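Clendby Home Forum > Kitchen and Appliances > Mini fridge for a garage apartment, is 15 degrees in the room a problem?

bpetersen
Posted April 23, 2019

We are finishing a one-room apartment over the garage for my mother-in-law. There is a full kitchen in the main house, so she only needs something small up there for milk, leftovers and medicine. The room gets cold at night because the heat is on a timer. Lowest I have logged is 15 degrees Celsius (my thermometer only reads Celsius, sorry). Two questions.

1. Will a cheap compact fridge work right in a room that cool?
2. Is it worth paying more for one with a separate freezer door? The store on Dondgate Road has a plain single-door Tindero for $189 and a two-door for $204.

Bernd

keyvan_k
Reply #1

15 C is 59 F. Fine for the fridge part on nearly anything. The trouble is with single-thermostat units that have a freezer box inside. When the room is cool the compressor runs less, the fridge section stays cold enough, and the freezer box creeps up. Ice cream goes soft. If she isn't freezing anything it doesn't matter.

For a $15 difference I would get the two-door.

Shaimaa H
Reply #2

I'll disagree with Keyvan. Two-door compacts give you a freezer too small for a frozen pizza, and you pay for it with fridge space. My sister had one in her dorm and the fridge side would not take a gallon of milk upright. If the main house has a freezer, skip it.

Also check the noise. In a one-room place the bed is never far from the fridge. Ask the store to plug one in.

bpetersen
Reply #3

Good point on the noise. She is a light sleeper. They do have a floor model running, I'll go listen to it.

We do have a chest freezer in the basement, so she can walk over for anything frozen. In January she may not want to.

behrouz_s
Reply #4

I fixed appliances for a living until I retired. A few things from the repair side.

Leave space behind it. People shove these into a cabinet with no gap and then call because the sides are hot and it never shuts off. Read the manual for the clearance on that model. Some have the condenser in the side walls, and those need room at the sides too.

Don't run it off a power strip or a light extension cord. Use the wall outlet.

If it was carried on its side, stand it up and leave it off for a few hours before you plug it in.

Put a thermometer on the middle shelf in a glass of water and leave it overnight. You want it under 40 F. The dial numbers mean nothing between brands. On most of them a higher number is colder, but I have seen people read it the other way and freeze their lettuce.

Banafsheh
Reply #5

We keep a small black one for party food and overflow. Mine is single door, and wire shelves are the thing I would look for. You can pull them out to wash and the air gets around the food. Glass is easier to wipe, I'll give it that.
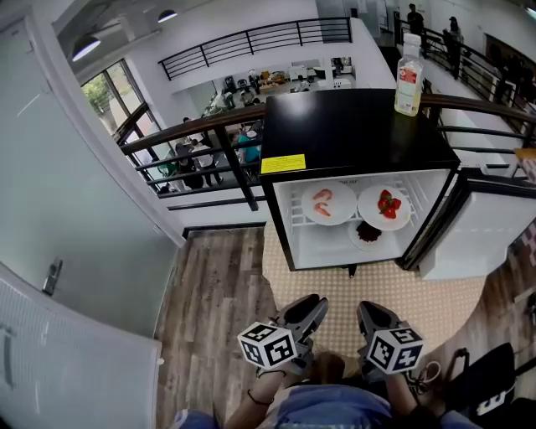 Mini fridge with the door open. Shrimp on the left plate.

Small round plates work better than storage tubs in one of these. Cover anything that smells or the whole box will smell of it by the next day. Baking soda helps a little.

keyvan_k
Reply #6

Wire shelves are a pain with anything narrow. Yogurt cups tip, and medicine bottles will too, and he said medicine. I cut a piece of thin plastic cutting mat to fit ours and that solved it, but then you lose the airflow Banafsheh is talking about.

Banafsheh
Reply #7

A small tray does the same job and only covers part of the shelf. Put the bottles in the tray and she can lift the whole thing out.

Shaimaa H
Reply #8

On medicine: ask the pharmacist what range it has to stay in. Keep it off the back wall. Compact fridges often ice up back there, and some medicines are ruined if they freeze. I would not use the door either, it warms up every time you open it.

behrouz_s
Reply #9

Agree with Shaimaa about the back wall. On defrosting, the cheap ones are manual. Unplug it when the ice is as thick as a pencil, put a towel down, leave the door open. Do not go at it with a knife. I replaced more than one fridge because somebody put a screwdriver through the evaporator, and there is no fixing that for less than the price of a new unit.

keyvan_k
Reply #10

Which is another argument for the two-door, less frost in the fridge part.

behrouz_s
Reply #11

Depends on the model. Plenty of two-doors are manual defrost in the freezer, and you still have to empty the whole thing to do it.

bpetersen
Reply #12

Thanks all. I went by the store at lunch. The single-door was quieter than I expected, a low hum and a click when it cut out. The two-door was not plugged in and they would not plug it in for me. The single-door also lets you swap the hinge side, and I need that because the counter is on the left.

Leaning toward the $189 one with a tray for the medicine. Does anyone know if the hinge swap takes special tools? The salesman wasn't sure.

behrouz_s
Reply #13

Phillips screwdriver and usually a small wrench for the leveling foot. Tip it back a little against a wall, don't lay it flat. Keep track of the washers. When you're done, close the door on a slip of paper and pull. If it slides out easily anywhere along the edge, the gasket isn't seating and you need to adjust the top hinge.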